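Workshop notebook, Monday, paint bench

Carrying on from the July mess. The short version is that the aqua still isn't the aqua, and I've now spent more on test boards than the customer is paying for the finish.

Where we are: the Hostport people want built-ins for the back hall, open fronts, all one color, with the edges a shade deeper than the faces. They picked the color off a screen. The screen was on a phone, and the phone was in a car. I've asked for a physical chip twice and got the same screenshot both times, the second one brighter.

Batch 1 this morning. Sturno waterborne base, tint as per the recipe in the back of the old notebook, the page with the coffee ring. Came out toothpaste. Not bad toothpaste, but the customer has used the word "lagoon" in three emails and I don't think a lagoon squeaks. Added black, two drops at a time, stirring between. Somewhere past the sixth drop it stopped being toothpaste and became hospital. There's a window between the two and I went through it while looking for the stir stick.

Batch 2, same base, started from the hospital end and came back with yellow. Better. Brushed out on primed scrap and left on the rack by the window. Left a second board in the dark end by the compressor, because last time we approved a color in the sun and it went up in a hall with one bulb.

Dong-hyun Min came by around eleven and said batch 2 looked green. I said it was blue. We carried it outside, where it was green, and then into the office, where it was blue, and he went back to his drawers looking pleased. Note for whoever inherits this book: don't carry boards outside with Dong-hyun. 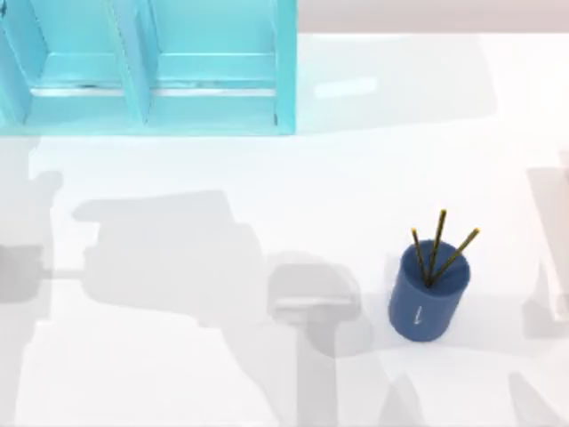 Second problem is sheen. The Sturno satin dries flatter over the gray primer than over the white. I didn't believe this, so I did a half-and-half board with tape down the middle, same can, same brush, same ten minutes. The gray half looks like chalk next to the white half. Either the gray is still thirsty or I didn't sand it back enough. I sanded it with the disc that was already on the sander and I couldn't swear to what grit that was. The back is worn smooth. It might once have been a number.

Redid it after lunch with a fresh disc and one more coat of primer. Left it the full 90 minutes this time, and I mean the full 90, with the timer, sitting on my hands. Difference is smaller. It hasn't gone away. I'm calling it white primer only for this job and moving the gray to the high shelf where it can think about what it did.

Edge color: mixed from batch 2 plus a bit more blue and one drop of the black. First try was so close to the face color that it looked like a mistake. Second try looked like trim. Keep the second. The recipe is on masking tape on the lid, and I'm copying it here because the tape fell off the last one and we spent a whole afternoon guessing:

face: batch 2 as is, strained
edge: batch 2, 16 ml blue per can, 1 drop black, strained twice

Strained twice because something was in it. Didn't look too hard at what.

Cost so far. I added it up because the office asked, and I'm sorry they did. Tint, primer, two cans of satin, scrap we could have sold as shelf stock: 1514 all in, counting my hours at the rate I'd charge somebody I liked. The quote has a line for "finish, sample" that says 2 boards. I'm on the back side of the second page of boards.

The Bruvport order uses the same base, so some of this can be hidden there. I didn't write that.

Roller versus brush: the foam roller leaves tiny bubbles on the faces if I hurry and none if I go slow, and I've never in my life gone slow with a roller. Brush on the edges is fine. Spraying would fix all of it, but the booth filter is overdue and the new ones are apparently still on a truck. They were on a truck last week as well. Nice truck, I hope.

To do
Sand and second coat on the hall board, the one with the thumbprint.
Find out who the thumbprint belongs to. It's bigger than mine.
Get an actual chip out of Hostport, by mail, on paper.
Label the tint bottles again. The blue and the black have the same lid now and I'd rather not learn which is which by dropping.
Check the dark-end board before anybody turns the big lights on in the morning.

Left both boards on the rack with a note saying wet.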